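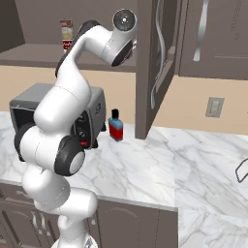
My mother owned one saucepan until she was 43, and she fed six people out of it. I mention this because I have spent the past month being told, by friends and by one very earnest leaflet, that what my kitchen lacks is worktop. Everyone wants worktop now. They want it the way their grandparents wanted an indoor lavatory. Once they get it they put things on it, and the first thing is nearly always a toaster oven, like the one behind the big white arm at the top of this page. I have nothing against toaster ovens. I have owned two. But a toaster oven is an oven for people who already have an oven, and it sits there for years doing the work of a grill pan and taking up the room of a small dog.

The leaflet came from Hollon, who fit kitchens in Drundow and would like to fit one in my flat. Their price for a modest run of cupboards, with a surface on top for the toaster oven, was £2,837. This did not include taking away the old cupboards, which work. The young man who measured up asked me what I was hoping to achieve with the space. I said dinner. He wrote something down, and it was longer than 'dinner'.

I blame the word 'space'. Rooms used to have names and jobs. You cooked in the kitchen and you went elsewhere to be pleasant. At some point the wall came down, the sofa moved in, and we all agreed to eat, work, quarrel and watch television within sight of the washing-up. I have visited homes where the fridge hums so loudly through the film that people have learnt to follow the plot by lip-reading. The owners tell you how sociable it is. They are usually shouting over the extractor fan at the time.

My friend Loubna Abdel Rahman takes the other side and takes it well. She had her wall out 7 years ago and says she would sooner lose the roof than have it back. When she cooks she wants to hear what people are saying about her. She also points out, fairly, that the closed kitchen of happy memory was mostly happy for whoever was not in it, and that my mother's door stayed shut because behind it somebody was boiling potatoes alone. I have no answer to that and have changed the subject several times.

Still, I like a door. I like being able to burn an onion in private. On Ernerska Street, where I rented two rooms from a Mrs Vlček in my twenties, the kitchen was so narrow that you had to decide before you went in which way you meant to face. It had a shelf, a hook and a window that opened on to somebody else's window. I made bread in it, badly, and Christmas dinner for five one December, with the sprouts prepared on the ironing board. The ironing board was fine. You could put it away afterwards, and I have yet to see anyone manage that with an island.

So I have written to Hollon to say thank you, no. They have replied with a revised quotation that leaves out the soft-closing drawers, and a voucher for three free handles. I am thinking about the handles.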